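Tire rotation on all-wheel drive with one newer tire

Posted in Wheels and Tires
Keegan MacPherson

I have a 2024 wagon with all-wheel drive. Last June I picked up a bolt in the right rear and the shop in Luselville put on one new tire, same model as the others. The old three had 3000 miles on them at that point. Now it's due for rotation and the shop says to leave the new one where it is and swap the rest. Does that make sense? I don't see how you rotate three tires.

3 replies

Orurow

You don't. Rotate all 4. With 3000 miles on the others the difference in tread is tiny. Measure each tire with a depth gauge in the inner, middle and outer grooves and write it down. Your owner's manual gives the most difference the system allows between tires. If you are inside that, use the normal pattern from the manual, usually rears straight forward and fronts crossed to the back. If the tires are directional they stay on the same side and only go front to rear. 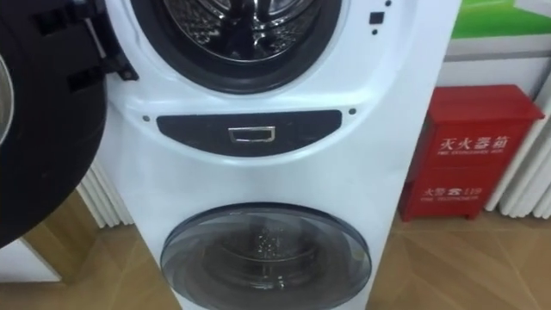

Kaijage

Mine are directional and I just go front to back. Never had a problem. Get a gauge, they're cheap.

Ferken

Agree with Orurow on rotating all of them. Also check the pressures afterward, cold, against the sticker in the door jamb. Front and rear numbers are different on a lot of wagons and shops don't always reset them. Retighten the lug nuts with a torque wrench after the first 50 miles or so.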